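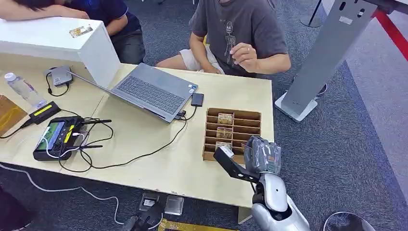 Winter walk-through, Skinner building, ground floor and basement. Checked 18 January 2025. Items marked R are repeat findings from November.

- [x] Exit signs lit, both stairwells
- [x] Extinguishers tagged and in date. The one by the loading door was blocked by a pallet — moved while I was there.
- [ ] **R** Basement fire door does not latch. Closer arm is bent. Zolivitz quoted $375 for a new one, still waiting on approval.
- [x] Emergency lights, 9 tested, all held
- [ ] Space heater under the front desk, plugged into a power strip. Needs a wall outlet or needs to go home. 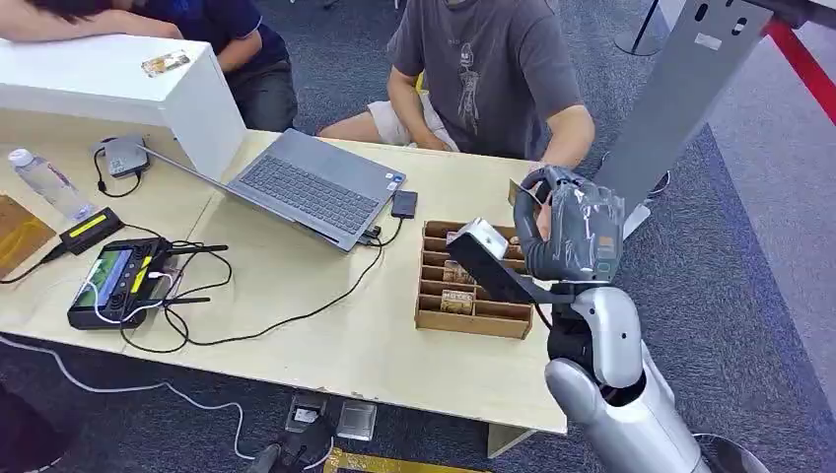 Page 6 of 7

- [x] Electrical panel clear to 3 feet
- [ ] Boiler room: Uvent fan rattles at high speed. Guard screws tightened, noise did not change. Call for service.
- [x] Handrails tight
- [ ] **R** Rear steps, salt bucket almost empty. Mat curls at the left corner. 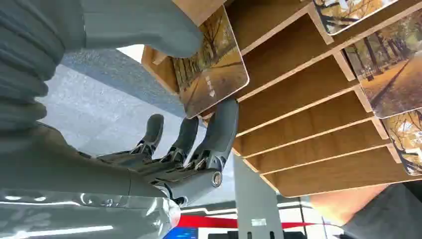 Orest Hrynyshyn, Building Safety Inspector

Open items go to the Skorkimari office with this sheet. The fire door comes first. Keep it closed by hand until the closer is replaced, and do not wedge it. I'll recheck the door and the rear steps on the next visit. First aid cabinet not checked — locked, no key on the ring.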